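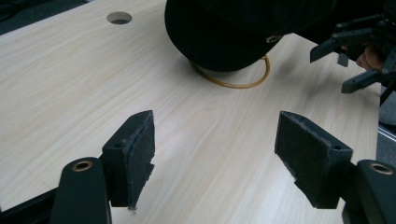 Cap, hoop and open jaws. Still a job for the Saturday girl, we think.

Trilstead Traders' Newsletter, October 2020
SHOP FLOOR: WHO PUTS THE HATS OUT?

Several members have asked whether it is worth putting money aside for a machine that tidies the shop. The question came up in July, when Varma sent its brochure round for the Rirkunar, a pair of arms on a post that will, we are told, "dress displays, fold stock and reset the counter overnight". The brochure has 14 pages and the price is on none of them. A phone call got us a rental figure of 400 pounds a month, with fitting on top.

I have sold hats and gloves for most of my working life, so I will stick to what I know. Putting a cap on a stand sounds like the easiest job in the shop. You pick it up by the brim or the crown, you see which way it faces, you open it out a bit with your thumb and you drop it on. A new starter gets it on the first morning and after that you never mention it again.

Now try it with two stiff fingers on each hand and no thumb. A cap is soft in one place and firm in another. Squeeze the crown and the shape goes. Hold the brim and the rest hangs where it likes. The stand is mostly gaps, and it is light, so a clumsy push sends it across the table.

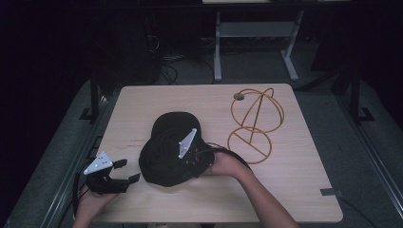 Grippers in both hands, one on the cap and one beside the table. The stand is bare.

Look at where the hands are. There is a person on the end of those grippers, with a person's eyes and a person's patience. As I understand it, a good deal of work in this field goes this way: someone does the chore with the machine's fingers, over and over, and the recordings are used to teach the machine. That is a sensible way to go about it and I have nothing against it. But a shopkeeper reading a brochure ought to know the difference between a gripper that can hold a cap and a machine that knows what to do with one.

We asked Varma how often the Rirkunar gets a cap onto a stand without help. The answer was 70 per cent, in their own showroom at Padham, with their own caps. I will take their word for it. On a rack of ten that leaves three on the floor or on backwards, and somebody has to come in early and find out which three. They could not say how it does with a straw hat, a beret, or a cap with the price ticket dangling.

To be fair to them, they were polite and did not pretend it could do windows. Boxes it seems to manage rather well. If you run a stockroom full of cartons all the same size your sums may come out differently from mine.

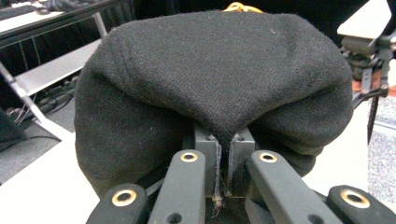
A firm grip on black cloth.

Gripping is the part that seems to have come on. Cloth can be pinched and held, and a few years ago I would have doubted even that. What I would want to see is the letting go - the right way round, the right way up, no crease down the front, and then the next one. And I would want to see it in a real shop with the door open and a child pulling at the bottom shelf.

Our own survey went out with the last issue and 404 of you sent it back, a record. Steaming, folding and putting stock back where it belongs were the chores you would most like rid of. Hats hardly featured, which may say more about the state of the hat trade than I care to dwell on.

Varma has offered a demonstration at Padham for any members who want to go. Put your name down at the office if you are interested. Take your own hats, please, including an awkward one, and ask for the price of fitting in writing.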